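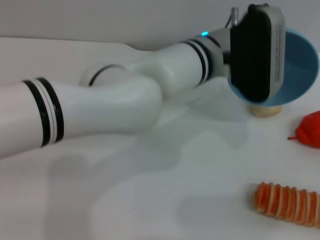

Tultier Introduces Rotik Tabletop Bowls and Sweep Panels

Print this page | E-mail this page

Tultier has added two product groups to its Rotik line for small display and tabletop setups. The first is a series of wide, shallow bowls with matching short bases. The second is a set of plain surface panels for use under and behind small objects. Both groups ship from April.

Bowls in the Rotik series have a conical wall and a thin rim. The base is a separate short cylinder sold with each bowl or as a spare part. A bowl can be set level on its base or tilted so that the opening faces the viewer. The series is offered in two diameters. Colors at launch are sky blue, sand and white, and bases are supplied in beige only.

"Display customers asked for a bowl that could be tilted without a clip or a wire stand," said Viorica Pascu, product manager at Tultier. "The base went through more revisions than the bowl did."
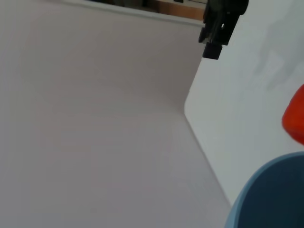

Rotik panels are intended for small product displays, sample tables and catalog work where a visible table edge is not wanted. Each sheet has a matte face and can be laid flat or curved upward at the back. A pale gray surface set against a bright white upright panel, meeting it at a sharp crease, is one of the standard arrangements. Gray sheets show gradual shading across their width under a single light, and Tultier recommends a second light where even tone is required. White uprights pick up soft shadows from nearby equipment and should be positioned with this in mind.

Panels are cut to a standard width of 600 mm. Other widths can be ordered through Nornico, which handles distribution for the line, with a minimum order of 2,000 sheets for custom sizes. Sheets should be stored flat and cleaned with a dry cloth — solvent cleaners will mark the matte face.

A lower bowl profile under the name Tạ is in development. Dimensions and colors for Tạ have not been set.

Order forms and color cards are available from Nornico on request.

Last updated: April

Print this page | E-mail this page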